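Dish Handling Build, Progress Report to the Flodcombe Workshop Fund
Prepared by Cornel Ene for Anathi Fourie
Period ending April

1. Summary

The project remains within the approved scope: a two-armed humanoid, assembled and maintained in the shared workshop at Flodcombe, that moves dishes between a sink and a dishwasher in an ordinary kitchen. Hand work took most of the period. Arm control is unchanged except for a revised speed limit at the elbow. Walking is outside this grant and was not worked on.

2. Hands

The finger drives were rebuilt with new tendon guides cut by Ovidiu Cârstea. The old guides wore a groove at the second bend and let the tendon ride up under load. Spare guides are on the shelf for both hands. Wiring through the wrist was rerouted on the inside of the joint, and the strain relief was moved back one screw position.

Grip force is now limited in software per object type. Cylinders and plates have separate settings. Bowls still use the cylinder setting, and this is the main open item on the hands.

Sink work is the harder half of the task. The fingers have to close on a smooth cylinder without driving it down into the grid, and the steel rods reflect enough light to upset the depth reading at close range. Kenneth Tagle added a filter that discards single-pass readings below the top edge of the object.

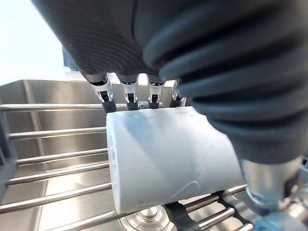
Does the hand need a separate tool for items that lie on their side?
The same hand is used for upright and sideways items; only the approach angle and the closing order of the fingers change.

The closing order is stored in a plain table and can be edited without rebuilding the control program. Jérémie Moulin has written a short note on the format, kept with the wiring diagrams.

3. Arms and loading

Plate loading uses a fixed approach: the plate is turned on edge above the basket, held, lined up with the tines, then lowered. The hold step was added this period and costs 2 seconds per plate. Removing it is possible once wrist calibration is stable from one session to the next. At present calibration is repeated at the start of each session and takes 10 minutes.

The arm planner treats the open dishwasher door as a solid box. This is conservative and rules out some short paths from sink to basket. A closer model of the door is drafted and untested. 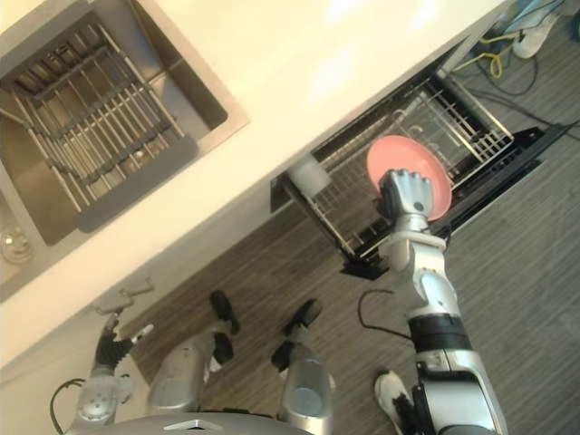

Plate held on edge above the dish basket, right arm.

4. Problems

The elbow drive on the left arm ran warm in long sessions. The speed limit mentioned in section 1 is a stopgap. A replacement bearing has been ordered through Plodholm, order 1859, and has not arrived.

Two control boards share one power rail. A stall in either hand lowers the voltage on both. Separate fuses are fitted; separate rails need a new harness.

5. Spending

Parts spending is on plan. Bench hire at Flodcombe is paid through the end of the grant. The harness was not in the original budget, and we ask to move the unspent travel line to cover it.

6. Next period

Fit the elbow bearing and restore the original speed.
Build and test the split power harness, 16 conductors.
Separate grip setting for bowls.
Test the door model with the arms unloaded.

Log files and the parts list are available from Kenneth Tagle on request.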